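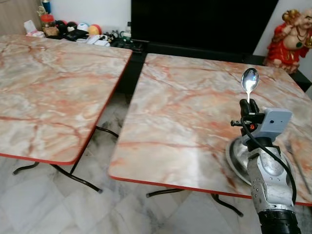

Mizanur Navaratnam wrote to us in February that the planner should never be the first thing to blame, and that in his group most of the bad grasps came from wrong transforms between the wrist camera and the gripper. We agree with him, and for this reason the calibration questions come first on this page.

Relima: frequently asked questions

This page is for people who already installed Relima and want to run it on their own arm. It covers perception, planning, control and the log tools. If your question is about buying the Okoro interface board, please write to the Pevthorpe office.

CALIBRATION AND PERCEPTION

My gripper closes beside the object. Is the detector wrong?

Usually the detector is fine. Open the overlay view and look if the outline follows the object in the picture. If the outline is good and the fingers still close beside the object, the error is in the hand-eye transform. Run relima calib check. It moves the arm through 14 poses and prints the error for each one. If only the last poses are bad, look at the wrist mount before you touch the software.

How often must I calibrate again?

After every change to the wrist, also a small one. A new cable can pull on the camera housing and then the numbers move. When nothing was changed, we run the check at the start of the day and the full calibration only if the check fails.

Does Relima work with shiny metal things, for example spoons and plates?

Yes, with some care. Depth on polished metal has holes, and a curved surface can give points that are far below the table. The option fill_from_table takes the table plane, removes all points under it, and estimates the height of the object from its colour outline. It is switched off by default, as it makes flat things a little too thick. For spoons we switch it on.

The table has a strong pattern. Will it confuse the segmentation?

It can. Marble print with orange veins was difficult for version 2, which liked to see a vein as a handle. Version 3 fits the plane first and looks at the colour later. If you still get false objects, raise min_height a bit and try again. On glossy tops, also move the lamp if you can. A bright reflection is seen as an object more often than a vein is.

Can I use a head camera and a wrist camera together?

Yes. The head camera is used for finding the object and for the first plan, and the wrist camera is used for the last part of the approach. You can change the hand-over distance with the parameter handover_dist. Please do not set it to zero, the planner then waits for a message which never comes. (We know that it should give an error. It is on the list.)

PLANNING

Why does the arm take such a strange way around?

The planner keeps a safety space around everything it does not know. If the head camera cannot see behind the arm, this region counts as occupied. Move the arm to the look pose before you plan, or give the scene file by hand.

How do I tell the planner there are two tables with a gap between?

Write two boxes in the scene file. A single large box looks simpler, but then a place pose above the gap is accepted and the object goes to the floor. Anwara Munasinghe from our side keeps a scene file for two folding tables, you find it in the folder scenes/tables of the download.

Also measure the height of both tops separately. Folding tables of the same model can stand differently when one foot is on a tile joint.

Can I keep a held object upright during the whole motion?

Yes, use the constraint keep_axis. You give one axis of the object and a tolerance in degrees. With a small tolerance the planning time grows quickly, so begin with a large one and reduce it step by step.
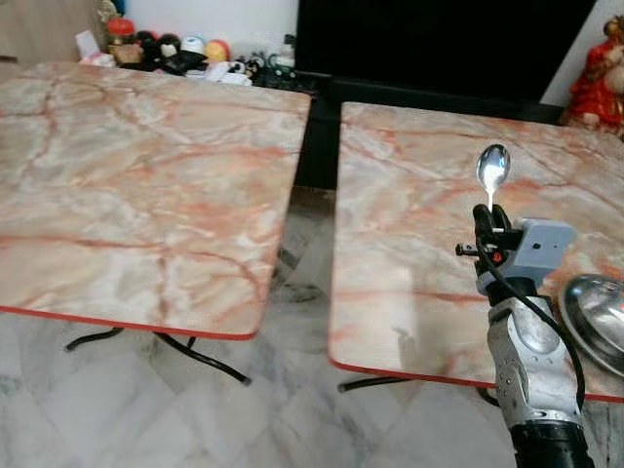

The constraint is attached to the object frame and not to the gripper frame. This is important for long thin objects such as a spoon. If the spoon turns a little between the fingers, the gripper frame stays the same and the planner will not notice anything. Call update_grasp after the lift, so the wrist camera measures the pose in the hand again and the constraint uses the new value.

What happens if update_grasp fails?

The old pose is kept and a warning goes in the log. The motion continues. If you prefer that the arm stops, set strict_grasp to true. We recommend this when a person works near the table.

Is the cable part of the collision model?

No, only the rigid parts are. You can add a soft region with the tag cable, and the planner will try to avoid big wrist rotations there. It is a simple solution, and for a long loop of cable on the outside of the forearm it is enough in most cases. Please watch the first runs with your hand on the stop button.

CONTROL

The arm shakes just before the fingers touch. What can I do?

First look at the rate of the wrist camera. The controller expects a steady rate, and when frames arrive late it corrects too much. If the rate is steady, make the gain approach_kp smaller. Values from the Kerngate driver are a good beginning for light arms.

How much force is used to pick up a thin handle?

There is no single number, the fingers close until the current limit is reached. For metal cutlery you can keep the default. For a thin plastic cup please use the profile soft, otherwise the wall may bend and the cup jumps away when the fingers open.

How can I pick a spoon which lies flat?

Choose the handle as grasp region and set the approach to top_down. The fingers must nearly touch the table, so the table height has to be correct. We use the guarded move: the arm goes down slowly, feels the contact, goes up a very small distance and then closes. If there is another object close by, enable check_neighbours, then the opening of the fingers is planned as well.
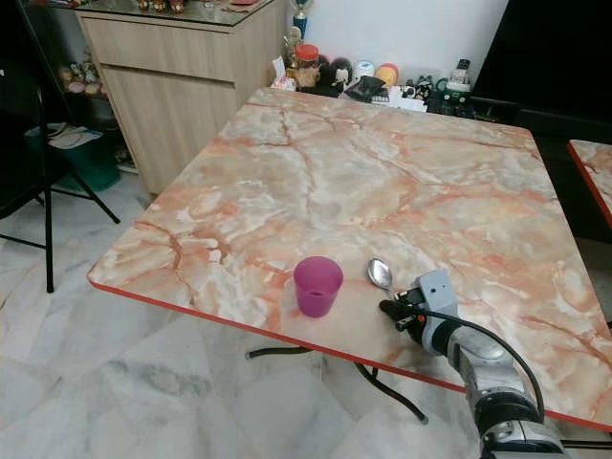
Spoon and pink cup on the table, gripper fingers near the spoon handle.

With check_neighbours the planning is slower, but you will not push the cup with the outside of a finger. The setting can be given per object in the task file.

LOGS AND TOOLS

Which success rate can I expect?

It depends on your objects and your light, so we can only give our own numbers. In our long test of the flat spoon task with version 3 we made 400 attempts and 378 were good. For the other attempts the logs are in the download, under logs/failed, and everybody may look into them. We count an attempt as good when the spoon was lifted and placed without help.

How do I replay a failed attempt?

relima replay, then the name of the log folder. You can step forward and back with the arrow keys. The plan is drawn in blue and the measured path in orange – if both are together until the contact, the problem is later than planning.

My log folder is very big.

Set depth_every to 5 and only each fifth depth image will be saved. Replay still works, only the point cloud view is less smooth. Logs that are older than 23 days are deleted by the clean tool, unless they have a file called KEEP inside.

Can I edit a task file while the arm is running?

You can edit it, but the change is read at the next start. Version 2 was reading it immediately, and this was not a good idea.

Where do I report a bug?

Use the form on the Relima page and attach the log folder as zip. Please write also the version, the arm, and if the calibration check was passed. Reports without a log are read too – they only take longer.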